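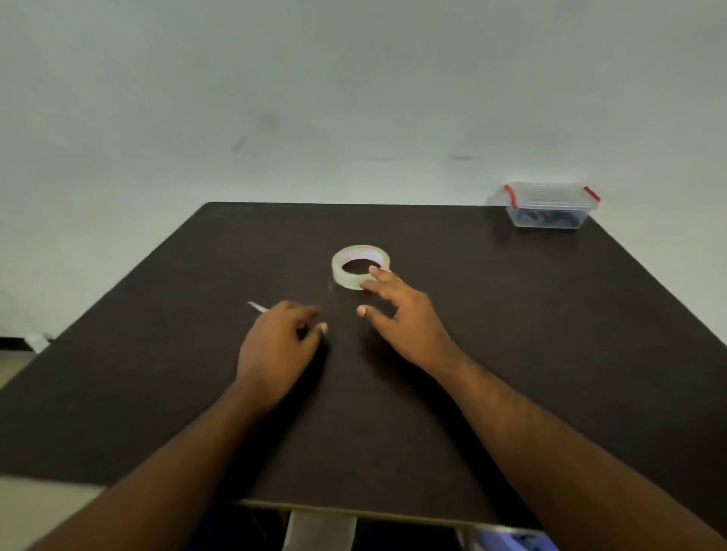 Household Tips from the Plilterley Open Day

The Trundar workshop at Plilterley opened its doors to local residents in September. The afternoon programme included a demonstration by Hiwot Abdella of how everyday handling tasks are prepared for the Feyisa robot arm. Visitors asked for the advice in writing, and it is given below.

Packing tape

Fold the free end of the roll under by a finger's width after each use. The Feyisa arm cannot find a flush end, and most people have trouble with one too. If the end is lost, turn the roll slowly against a fingertip until the ridge is felt. Store rolls away from radiators.

Earphones and thin cables

Do not pull on a knot. Find the plug first, free it from the nearest loop and work back towards the earpieces.

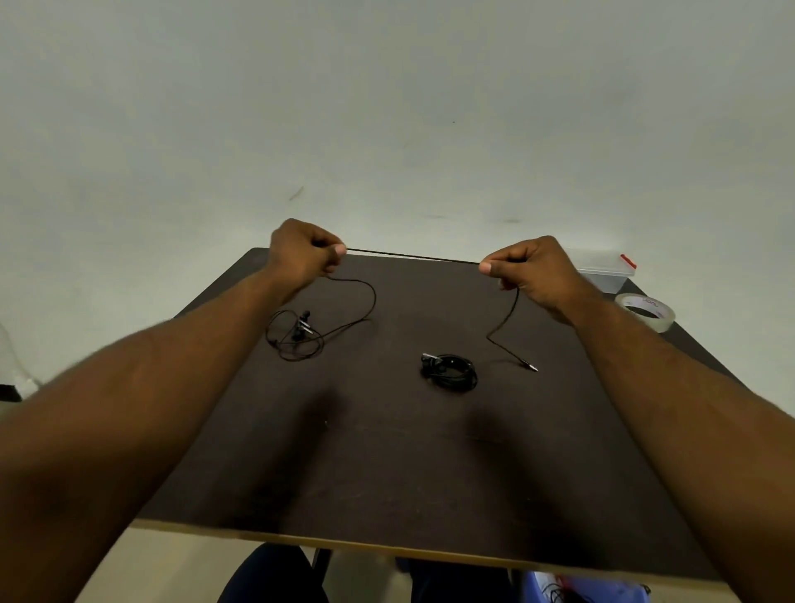

Once a length is clear, hold it between both hands and draw it straight before winding. Wind loosely, in loops of roughly 10 centimetres, and finish with a soft tie. Tight winding strains the cable where it meets the plug.

Small boxes

A clear box with a clip lid is suitable for leads in regular use. Older leads should be tested before they are put away, and those that fail should be taken to an electrical recycling point.

"The arm needs every step set out in order, and that order is useful at home as well," said Berhanu Tsegaye, who led the question session.

The demonstration will be repeated at 2 p.m. at the Berby site. Places should be reserved with Hermine Wallner at the Plilterley front desk. Children must be accompanied by an adult.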